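Daltach House, ground floor café seating area
Minutes of the fit-out and upkeep meeting
3 May 2024

Present: Keisha Montoya (chair), Pádraig Fahy (building services), Nhàn Vũ (café operations), Nazareno Gatti (furniture and finishes)
Apologies: Oluwaseun Jibrin (written comments on item 4 received and read out)
Minutes: N. Vũ

1. Minutes of the previous meeting

Accepted with one correction. Under "Lighting", the dimmer is on the wall circuit. The ceiling circuit has no dimmer and was not part of the quote.

2. Tables

2.1 NG reported on the large round tables with the light wood-grain tops. The tops are sound. Two have play where the base meets the top, and one of these rocks when someone leans on it. Bolts were tightened in place and the play returned within the week. NG believes the holes in the underside have worn and that longer bolts will not solve it.

2.2 Radico has offered a replacement mounting plate that spreads the load over a wider area. The plate can be fitted without lifting the table off its base if two people are present. Agreed to order plates for the two affected tables only and review the rest in June.

2.3 KM asked if smaller tables would suit the room better. NV said the large tops are used by groups who spread things out, and that two small tables pushed together leave a seam that catches cups and paper. No change.

2.4 Cleaning product. The current spray leaves a film on the wood grain that shows under the wall lights. PF to get a sample of the neutral cleaner used on the Delacroix level and try it on one table. Results to come by email. No switch to be made before then.

3. Armchairs

3.1 The gray armchairs with the rounded backs stay. The outside of the backrest rubs on the wall where chairs are pushed in too far. Marks were found at 3 places on the gray paint.

3.2 Options discussed: a low rail on the wall, a clear strip on the wall, or floor marks showing where the tables go. PF does not want a rail, as it would have to be cut around the sockets. Floor marks were tried in the previous layout and wore off. The clear strip was chosen. PF to measure the height with a chair pushed fully back, then order.

3.3 Touch-up paint. The tin in the store has a skin on it and the color code on the label has been lost. NG has the code in the handover file and will send it to PF.

3.4 NV asked for felt pads under the chair feet. NG said pads pick up grit and scratch a smooth floor more than the bare foot does unless changed often. Left open. NV to ask how the other floors handle it.

4. Items left on tables

4.1 OJ's comments in full: "Tables are being reset at closing but not between groups. Small paper items, stickers, packets and the like stay on the tops through the afternoon. The next group moves them to the back of the table and they end up on the floor. The floor machine does not lift thin flat scraps and pushes them against the table base."

4.2 NV confirmed this. The problem is worst when a table is used for an activity, since small pieces are hard to tell apart from litter. Staff do not like to throw out something that may belong to a person who has gone to the counter.

4.3 Procedure agreed:

Loose small pieces are gathered into one shallow tray and left on the same table.
Cases, folders and larger objects are not moved or opened.
If no one has returned after 7 minutes, the tray goes behind the counter with the table number on a slip.
Thin scraps on the floor are picked up by hand before the floor machine is run.

4.4 KM asked that the trays be one color and have no lid. NV to order 7.

4.5 The tray is not to be used for food waste or cups. A line to this effect will be added to the closing sheet.

5. Cables

5.1 PF raised chargers and adapters left on tables at the wall side. A loose loop on the top is acceptable. A cable running from the top to a socket across the back of a chair is not, and staff may ask for it to be moved.

5.2 Grommets. Cutting a hole in the tops was put forward again and turned down again. NG noted that the supplier will not cover a top that has been drilled after delivery. A clip fixed under the rim was preferred. Turkska sells one that takes two cables of normal thickness. NG has a sample and reports that the adhesive held on the underside of one table after a month of daily use. The clip itself is stiff and needs two hands.

5.3 Agreed to fit clips to the wall-side tables only. NG to mark positions so that they do not meet the knees of a person in an armchair.

5.4 Cables found at closing are to be coiled, tied and put in the counter drawer. They are not to be left plugged in overnight.

6. Floor

6.1 The light gray floor shows no open joints. PF found dull patches at the counter and on the line from the door to the first table, both put down to normal traffic.

6.2 A resealing quote of 1,331 was received, covering the seating area only and leaving out the strip behind the counter. KM asked for a second figure with the strip included, as closing the room twice would cost more in lost trade than the difference in price. PF to request.

6.3 If the work goes ahead, all tables and armchairs have to be out of the room overnight. NG pointed out that the round tops will not pass through the side door upright and must be taken off their bases. He would like the mounting plates (item 2.2) to be fitted at the same time. Agreed in principle, subject to delivery.

7. Actions

NG: order mounting plates, send paint code, mark clip positions.
PF: cleaner sample, wall strip measurement and order, second resealing quote.
NV: order trays, update closing sheet, ask other floors about felt pads.
OJ: check floor edges and table bases after two weeks of the new procedure and report.
KM: book the side corridor for overnight storage once the resealing date is known.
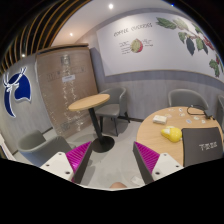 8. Next meeting

To be held in June, in the seating area, before opening. PF will bring the floor plan with the socket positions. Quotes and samples to reach KM beforehand.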